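Notes from the insertion work, 22/06/2025. Posting this as a thread so I can point people at it later.

**1/**
We've been rewriting the part of our stack that decides what the arm does between "I have the block" and "the block is in the hole." The old version was one script with a lot of if statements. The new one is called Jernik and it is a small planner with a contact model under it.

**2/**
The task is a wooden shape sorter. It's a good test because the clearances are small, the shapes are simple, and you can buy another box if you break it. Round holes forgive almost everything. Square ones don't, so most of this thread is about the square.

**3/**
Perception first. We find the box by fitting a plane to the front face and then looking for hole outlines on that plane. Each outline gets a shape label and a pose. For the square we also need the rotation in the plane, and you only get 90 degrees of it before it repeats.

**4/**
Early mistake: we ran the detector on the full picture every cycle. Once the gripper gets close, the fingers and the block cover the hole you care about. The estimate jumps, the controller chases it, and the block ends up rubbing on the wood a few millimeters off.

**5/**
The fix was to stop trusting any single hole. Venkatesh Mathew changed the tracker so it follows the whole face as one rigid thing. If the square is covered, the other holes still hold the pose. If most of them are covered, we freeze the last good pose and widen the uncertainty on it.

**6/**
That uncertainty gets passed to the planner as a number it has to use. Low uncertainty – go straight in. High uncertainty – plan a search. Before this we had a fixed threshold that someone picked in the first week and no one wanted to touch.

**7/**
On to control. With a red block in red fingers, color segmentation is useless at the contact edge. We gave up on that and estimate the block's pose in the hand from finger position plus the depth image, once, right after the grasp. Then we assume it can slip and check again at first contact.

**8/**
First contact is deliberate. We tilt the block so one edge goes in before the rest, lower the stiffness, and let it find the side of the hole. Then rotate it flat and push. People do this with their hands without thinking about it. Writing it down took a while.

**9/**
The fingers bend a little under load. Paraschiva Costache spent a good part of June fitting a simple spring model for that, one term per finger. It isn't accurate at high force but it's good enough to tell "the finger is bending" from "the block is moving," and the old code mixed those up all the time.

**10/**
Numbers, for those who asked. The logged set is 365 insertion attempts on the square hole with the new planner. 287 finished without a search or a retry. The rest needed one or the other, and I haven't sorted them by cause yet.

**11/**
What I can say from reading the logs: the bad ones mostly start with a poor grasp. If the block is rotated in the fingers by more than a few degrees, the tilt move puts a corner in first instead of an edge, and the block jams. Pushing harder makes it worse.

**12/**
So the planner now has a jam state. It looks for force going up while position stays put, over 3 control windows in a row. When it fires, back off along the entry path, wiggle in rotation only, try again. No sideways motion while the block is in the hole.

**13/**
Tooling. The most useful thing we built this month is a replay viewer. It lines up camera, finger positions, force and planner state on one time bar. Ho-yin Tsai wrote the first version to find one timing bug and now everybody opens it before they open the code.

**14/**
The timing bug, by the way: camera frames were stamped when they arrived, and the joint data was stamped when it was measured. At slow speed you don't notice. During the push you're comparing a force from now with a picture from earlier. We stamp everything at the source now.

**15/**
Still open: the planner restarts from scratch after a retry and forgets what it learned about the hole. It should keep the contact points. Senthil Lobo has a branch for this. It works in simulation and I haven't merged it.

**16/**
Also open: the top face. All of the above is for the front. Going in from above changes which way gravity helps, and the flower shape has more edges than our contact model handles. I'd like to get the retry memory merged before starting on that.

**17/**
Config for the square hole is in the repo under the Jernik folder. Stiffness values are for our fingers, so retune them if yours are different. Start low. 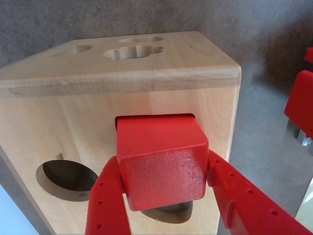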